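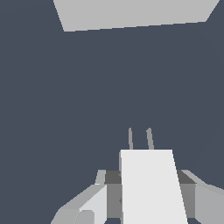 Your future workplace, simulated. The dress code is relaxed.

Call for participants: paid remote study on teaching robot arms by demonstration

The Wetstead Lab is looking for 23 people to drive a simulated robot arm from their own kitchen tables. You don't need to know anything about robots. If you do know something about robots, please keep it to yourself until the debrief.

What we're trying to find out

Last January we trained our control software, Jokivine, on 2000 demonstrations recorded by people in our own lab. It learned to pick things up very nicely. It also learned to hesitate before every grasp, a habit we have traced to one member of staff and his coffee. When we swapped in recordings from people outside the building, the hesitation went away and several new habits moved in. We'd like to know which human quirks get passed on, and whether more variety in the teachers makes for a better pupil or just a more confused one.

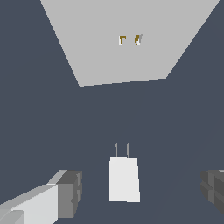 Judging distance is where most of the quirks turn up. Our lab drivers had months to get used to working from a camera view on the arm, and they still overshot. Part of the trouble is how little a far-off object gives you to go on: the two small gold-and-white pieces up on the light grey platform are only a few blocky pixels each, and you have to decide where to aim all the same. Some people creep up on a target. Others go at it like a magpie in spring. We want both sorts, and we'd rather you didn't try to be sensible on our account.

What you'll be doing

You'll take part in 2 sessions from home, using our browser tool, Distach, and an ordinary mouse and keyboard. Each session covers 4 short tasks, mostly picking up a small object and putting it somewhere else. There's a practice round first, and nothing you do in it is kept.

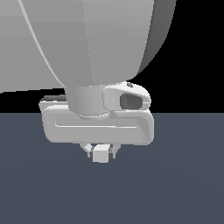

You can drop things. You can drop them repeatedly. The object goes back to its starting spot at the press of a key, and failed attempts are useful to us, so please don't quietly redo one to spare our feelings. We record the arm's movements and your key presses. We don't record your face, your voice or anything you say to the screen.

Who can take part

You must be 18 or over, have a laptop or desktop computer, and be able to read instructions in English. Glasses are fine. Left-handers are especially welcome, as our first round of recordings contained none and we only noticed afterwards. People who play a lot of video games may apply, but there's a limit on places, and you will be asked how many hours you play. We will believe whatever you say.

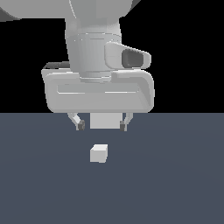 Payment is by gift card, sent once both sessions are done. You can stop at any point without giving a reason, and you'll still be paid for any session you've finished. Afterwards we'll send you a short clip of Jokivine attempting the same task after training on your recordings. Past participants have described this as humbling.

The study is run with our software partner, Van Acker, who will see the movement data but not your name or contact details.

How to apply

Write to Thenmozhi Rai, study coordinator, through the contact form on the lab's website, with "Arm study" in the subject line. Tell us your dominant hand, your general availability and what kind of computer you use. Applications close 2026-06-12.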